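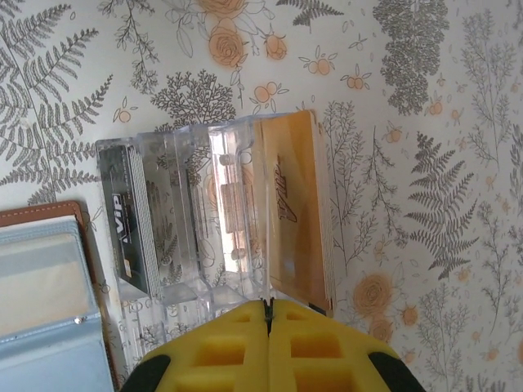
OPENING (slides 1 to 3, keep it quick)

Hi everybody, thanks for staying after the coffee break. I'm going to talk for 24 minutes about borrowing things. Libraries of things, tool sheds, puzzle swaps, whatever your town calls it. Ours is called the Drollier and it's in Wultham, over the old shoe repair place.

Ask for hands: who owns a drill? Keep them up if you used it this month. (Wait. Let them look at each other.)

Okay, so you all know where I'm going with this. I owned two drills and a tile cutter I used on one bathroom, and I lived in an apartment with one closet. That's really the whole origin story. I put a note up in the laundry room, got 11 replies, and by September we had a shelf.

SLIDE 4 - WHAT WE LEND

Read the list off the slide but skip the boring half. Must mention: carpet cleaner, folding tables, the big soup pot, card games, the projector. The carpet cleaner is out every single weekend. If you start one of these, buy the carpet cleaner first and don't buy the cheap one. We bought the cheap one.

Current total is 861 items, and yes, that includes a lot of cake pans. People love giving you cake pans! Say yes to the first ten and then learn to say no.

SLIDE 5 - THE CATALOG

Slow down here, this is the part people email me about.

We started with a notebook. Then a spreadsheet. Then three spreadsheets that didn't agree with each other, and I lost most of a spring to that. Now we use a program called Casado, and it does what we need: item, photo, who has it, when it's due back. I'm not selling it. A shared spreadsheet is fine up to a couple hundred things if only one person is allowed to change it.

What mattered way more than the software was the names. If I call it a "palm sander" and you search for "sander, small electric," you'll never find it and you'll go buy one. So we write down every name a borrower uses at the desk and add it to the entry. Takes ten seconds. Our hand truck has six names.

(If time: the story about the "spinny salad thing." If we're running late, skip it.)

SLIDE 6 - SMALL STUFF AND MISSING PIECES

Games, puzzles, drill bits, cookie cutters. Small stuff will eat your life if you let it. We used to count every piece on return and we all hated it, borrowers included. Now there's a label inside the lid that says what ought to be there, and the borrower checks it at home and tells us if something's off. Do we lose pieces? Sure. Fewer than you'd think, and we keep a jar of spare dice.

Bags with zippers beat boxes. Clear beats colored. Tape on the lid ruins the lid, ask me how I know.

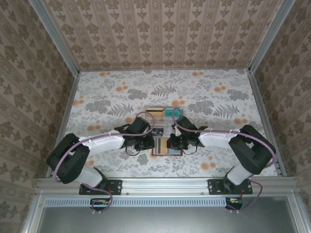
Front view, botanical floor print and damask walls.

SLIDE 8 - MONEY

Membership is 32 dollars a year, or free if you take a desk shift. Most of our income is from membership, a little is from the Gular fair, where we run a repair table and a bake sale. (Cake pans, finally useful.)

Late fees: we tried them. People who were late got embarrassed and stopped coming, and they kept the ladder too. So we dropped the fees and started sending a friendly text the day before. Show the text on the slide, let them read it, don't read it out loud.

Insurance question ALWAYS comes up. Say: talk to a local agent before you open, bring your item list, expect them to make a face at the chainsaw. We don't lend a chainsaw.

SLIDE 9 - WHO COMES IN

I expected people fixing up houses. We got some of those. We also got new parents trying out a stroller before buying one, and a whole crowd of folks who'd just moved and needed a ladder for one afternoon. Retired people bring things in and stay to explain them, and that's half the fun of a desk shift - plan for a second chair.

We're open two evenings, 5 to 8. We tried mornings and sat there by ourselves drinking tea.

SLIDE 10 - IF YOU WANT TO START ONE

Start with one shelf. Pick a room with no stairs if you possibly can (ours has stairs, and I carry that carpet cleaner up them). Write your rules on one page. Give it six months before you decide anything big.

And please steal our forms, the link's on the last slide. Change the name at the top, we've had two groups send out letters that still said Drollier.

QUESTIONS

Repeat each question into the mic, I forgot last time. If it's quiet, bring up the soup pot waiting list. Leave the link slide up while people pack.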